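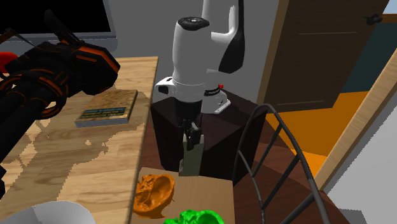
Do you take trade-ins on older scooters? We'll look at anything that rolls, whatever its age, and give you a price the same day.

About us
By Natalina Carbone
February

I started Mandcombe Scooters with my uncle, Amos Tillman, in a rented garage with 13 tired mopeds and one good socket set. Amos had spent years fixing delivery bikes in Lagos and could tell you what was wrong with an engine from across the street (he still does this, usually while I'm on the phone with a customer!).

These days we keep 55 used scooters and small motorcycles on the floor, mostly 125s and 150s, and we've sold around 2,000 since we opened. Amos runs the workshop and I handle sales, paperwork and the coffee machine – the last one badly.

Every bike gets new brake pads, fresh oil and a proper road test out to Plolosbridge and back before it gets a price tag. If we wouldn't ride it ourselves, it goes for parts.

We deliver as far as Trumusley, and if you're a first-time rider I'm happy to spend an hour in the lot with you going over the controls. Come by any time after 9 a.m. and ask for Nat.

Last updated: February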